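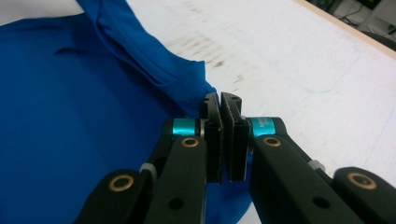

14. Januar 2024

Stand der Hemdengruppe, Projektkurs Robotik

Seit der letzten Notiz sind 217 Durchgänge dazugekommen, insgesamt liegen jetzt 556 auf der Platte. Das Ziel für das Halbjahr war 200. Die Zahl sagt allerdings wenig, solange nicht geklärt ist, wie viele davon brauchbar sind. Beim Durchsehen habe ich zwei Fehlerklassen gefunden, die sich beide auf die Bedienung zurückführen lassen.

Erstens: Der Griff an der Kante. Wer die Finger zu früh schließt, fasst nur eine Lage Stoff, und die Falte geht beim Anheben auf. Trikotstoff verzeiht das schlechter als Webware. Wir setzen die Backen jetzt flacher an, schließen erst bei Kontakt mit der Unterlage und heben dann senkrecht ab. Das kostet pro Faltung etwas Zeit, die Aufnahmen sind aber deutlich gleichmäßiger.

Zweitens: Beide Hände starten nicht gleichzeitig. Im Protokoll steht, dass beide Greifer vor dem Start ruhig neben den Ärmeln stehen und auf Ansage zufassen. In der Praxis läuft die dominante Hand voraus. Für das spätere Training ist das lästig, weil der Versatz von Person zu Person verschieden ausfällt.

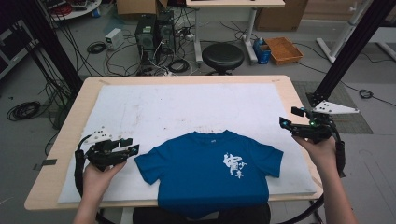 Die Ausgangslage ist inzwischen fest: Vorderseite oben, Kragen zur hinteren Kante der Platte, Ärmel ausgebreitet. Der Saum darf vorn überhängen, das hatten wir im Juli noch anders geregelt. Damals wurde jedes Hemd komplett auf die Platte geschoben, was bei den größeren Größen dazu führte, dass der Kragen hinten keinen Platz mehr hatte.

Offen ist die Frage der Auswertung. Das Skript Stonex (Version 2, die erste ist unbrauchbar) schneidet die Durchgänge am Öffnen der Backen. Das funktioniert, solange niemand zwischendurch nachgreift. Nachgreifen kommt aber in fast jeder Aufnahme vor. Ich habe eine Mindestdauer eingebaut, unterhalb derer ein Öffnen ignoriert wird – elegant ist das nicht, und der Schwellwert ist von Hand gesetzt.

Für den Wettbewerb in Eltstead müssen wir uns außerdem entscheiden, ob wir nur T-Shirts melden oder auch Langarm. Die Gruppe Carvalho meldet beides. Ich bin für T-Shirts. Lange Ärmel brauchen zwei zusätzliche Faltungen, und dafür haben wir bisher keine einzige saubere Reihe.

Bis zum nächsten Termin: Schwellwert gegen eine Handvoll von Hand geschnittener Durchgänge prüfen, die Benennung der Ordner vereinheitlichen, Ersatzbeläge für die Finger bei Prernier bestellen. Die Bestellliste liegt im Kursordner, Einträge bitte mit Kürzel.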